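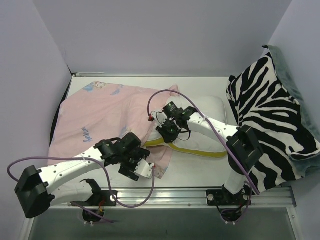

The afternoon the left arm wouldn't let go

Print this article | E-mail this article

I've folded a lot of laundry in my life, and none of it ever fought back. So when Wayne Doucette rang me in July and said one of the arms at Berholm had chewed through a cable while practising on bed linen, I was in the car before he'd finished the sentence.

Berholm is a small outfit upstairs from a tile showroom, and its Ata project is trying to teach pairs of cheap robot arms to tidy a kid's bedroom. Pillows, sheets, anything floppy. Floppy is the hard part, Wayne tells me. A box stays a box when you grab it. A sheet turns into something else every time you touch it, and that's how they got into trouble.

The fault happened on a Thursday, on run 2517. (They number everything. I love these people.) The left arm had hold of a sheet and was told to lift. A fold had snagged behind the wrist, where the gripper couldn't feel it, so the arm pulled, didn't get where it wanted to go, and pulled harder. The elbow came round, the cable loop went tight, and the insulation split. By then the wrist servo was too hot to touch – Pendo Lyimo tried, and had the pink fingertips to show for it.

“I hit the stop and it stopped,” she told me. “But I was across the room making tea. That's the bit I didn't like.”

Neither did Ntombi Ndlovu, who looks after safety there. She pulled the logs and found the software had been watching the servo temperature all along, and had sent 60 warnings to a window that was sitting behind somebody's e-mail. Sixty! The current limit had been set to 100 per cent months earlier for a test with heavier stuff, and it never got turned back down.
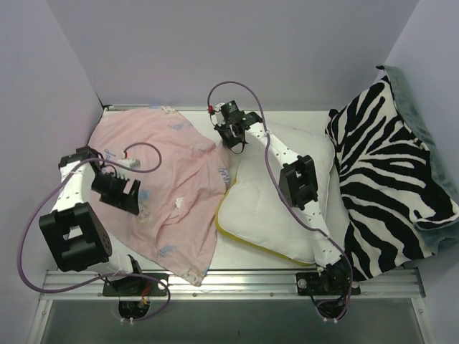
The two arms at work over the pink cloth, the white cushion and the zebra print.

So what's changed? The limit is back down, for starters, and a hot servo now cuts the power instead of writing a polite note. There's a tug check, too. If the arm asks for movement and gets none for 200 milliseconds, it opens its fingers and backs off. I watched Colton Gagnon trip it by hanging on to the end of a blanket, grinning like he was playing with a Labrador, and the arm gave up straight away. He did it again for me because I asked nicely.

The cables are the unfinished bit. Ntombi wants them all inside a sleeve, clipped close to the links, and Colton reckons a sleeve stiff enough to shed fabric will fight the wrist. They were still arguing when I left – quite cheerfully, over Pendo's tea. A sample sleeve was due the week after, and Wayne has promised to ring me whichever way it goes.

Last updated: Thursday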